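Folding at home: what our bedroom recordings are teaching us

If you've dropped by the Clurnell lab lately you'll have noticed that half of us are missing. We're in people's bedrooms! The laundry project has moved out of the building and into real homes, and I've been itching to write about it because the first results are in and they're better than I'd let myself hope for.

A quick recap for anyone who joined the mailing list after June. Tomás Quintela and Ghazal Naseri have been asking whether a robot arm can learn to handle clothes from recordings made by people holding the gripper in their own hands. You pick up the tool, you squeeze, the fingers close, and the camera on top stores the whole thing from the gripper's point of view. No arm in the house, no rig to bolt down, and a person can get through a recording session in the time it used to take us to calibrate. The trained policy then runs on the arm back at the lab, with the same fingers and the same camera position, so what it sees at work is close to what it saw in training.

The old set was all done on our grey test table. It was tidy and evenly lit, and the policy trained on it was lovely to watch right up until somebody put a patterned cloth underneath. Then it would go for the pattern. Glória Marinho spent a whole afternoon watching the arm try to pick up a printed leaf, and I think that afternoon is the real reason the home set exists.

So, beds. Beds with fans and clouds on the sheets, blankets piled at the back, plush toys looking on, whatever light the room happens to have at that hour. Striped clothes are our favourite trouble, as the stripes smear when the gripper moves quickly and the edge of the cloth gets very hard to find. 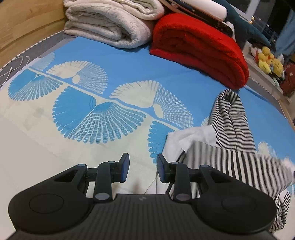

We asked everyone to work at their normal pace and leave the room as it was. That was Ghazal's rule and she was firm on it. The early recordings were too careful, with people creeping up on a shirt as though it might bolt, and the policy learned to creep as well. Once we told people to just get on with it, the motions became shorter and a good deal messier, and the arm got quicker. We also stopped throwing out the fumbles. If somebody misses a sleeve and goes back for it, the second try stays in the recording, and we now see the arm go back for a second try too. I find that delightful every single time.

Now the numbers. The home set stands at nearly 3,000 grasps. For the test we used 60 garments that don't appear anywhere in training, and laid them out on coverings the policy had never met. Over 387 attempts, the policy trained on home recordings picked up and held the garment in 309. The one trained on the table set did well on the plain grey cloth and fell away badly on everything else, badly enough that Tomás reran it on a second arm to be sure nothing had come loose.

Where does it still go wrong? Thin straps and socks, mostly. The fingertips have to meet on very little fabric, and a small error in depth means they close on air or take up a pinch of the sheet as well. White items on pale patterns are the worst of the lot. Hugo Bravo has been going through the misses one at a time and sorting them by cause, and his early feeling is that the policy usually picks the right spot and arrives a touch too high. He's trying a version that gets a short history of views instead of a single one, so that it has some sense of how fast the cloth is coming closer. 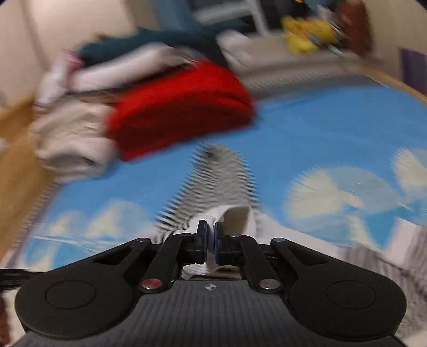
Will the robot be able to fold what it picks up?

Folding is a separate piece of work and we haven't tested it on the home set yet. The figures in this item cover picking up and holding only. Florêncio Patrício is building the folding stage, starting with towels, and he hopes to have something to show at the Gargate open evening.

We're still after more homes, especially ones with dark bedding or bunk beds. A session takes an evening, we bring the gripper and a charger, and you supply the laundry (clean, please). Leave your name with Glória at the front desk, or come and try the tool there first to see how it feels in the hand. It's lighter than it looks, and the first sock is always the hardest.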